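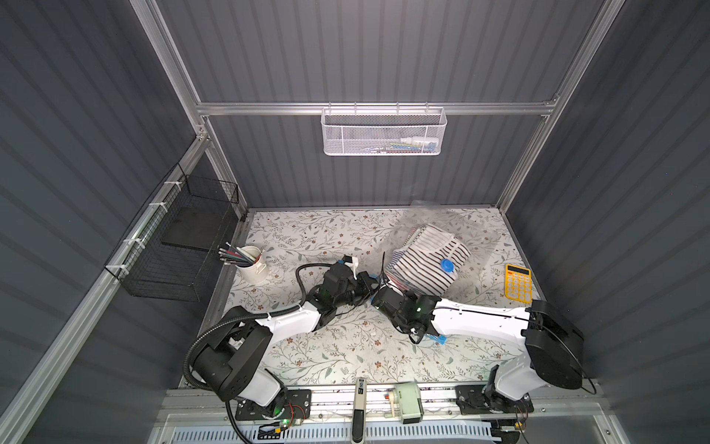
Posted by FrontDesk_Miltau in Household and Laundry
September, 4:40 p.m. | 282 views | 2 replies

Storing striped knitwear and shirts through the winter without color transfer

I manage the linen and clothing room of a residential school in Miltau. At the end of each summer we put away the striped shirts and light sweaters that belong to the school and bring them out again in spring. They are washed, folded and placed in stacks on open shelves, with a cotton sheet over each stack.

This spring, several of the white stripes had taken on a gray or pink cast, mostly along the fold lines. The dark stripes appeared unchanged. The garments had been washed at the warm setting with a standard detergent and dried on racks. The room is on the north side of the building and is not heated on weekends.

I would appreciate guidance on the following. Is the discoloration more likely to come from the dye or from detergent left in the cloth? Should striped items be folded differently from plain ones? Is it acceptable to keep them in closed plastic boxes, or does this make matters worse? Our supplier, Povitz, was not able to give a clear reply and referred us to the care label, which covers washing only.

Irkel Textile Care Desk
Member, 1561 posts

A pink cast and a gray cast usually have separate causes, and it would be advisable to sort the affected garments by color before treating them.

Pink, red or blue marks on a white stripe generally indicate loose dye. Dye moves when cloth is damp, and a garment that feels dry on the surface may still hold moisture in the seams and in the folds. Fold lines pressed together in a cool room are a common place for this. The garments should be left on the racks for one further day after they seem ready - longer for anything with a ribbed cuff or collar.

A gray or yellow cast is more often detergent or body oil that was not fully rinsed out. Please reduce the amount of detergent and add a second rinse to the last wash of the season. Fabric softener should be left out of that wash entirely.

On folding, our practice is to turn striped garments inside out and lay a sheet of acid-free white tissue inside each fold. Colored or printed tissue must not be used. Stacks should be kept to 5 garments so that the lower ones are not pressed flat.

Closed plastic boxes are acceptable only for garments that are completely dry. In an unheated room we recommend lidded cardboard boxes of archival quality, or cotton bags. The cotton sheet you use at present is suitable against dust, but it does nothing between the layers.

For the items already marked, soak them in cool water with an oxygen-based whitener, following the package directions, after testing an inside seam. Do not put them through a dryer or iron them until the mark is gone. Wool and silk should not be treated in this way and are better taken to a cleaner.

yu_laundry_2602
New member

We had the same problem and bought color catcher sheets. They worked for us, although I can't say anything about the gray. I would also check whether the shelves are painted. Ours were, and the bottom shirt in each stack picked up some of the paint color until we lined the shelves with plain white paper.

Edited by poster: the sheets go in with the wash, not in the storage box.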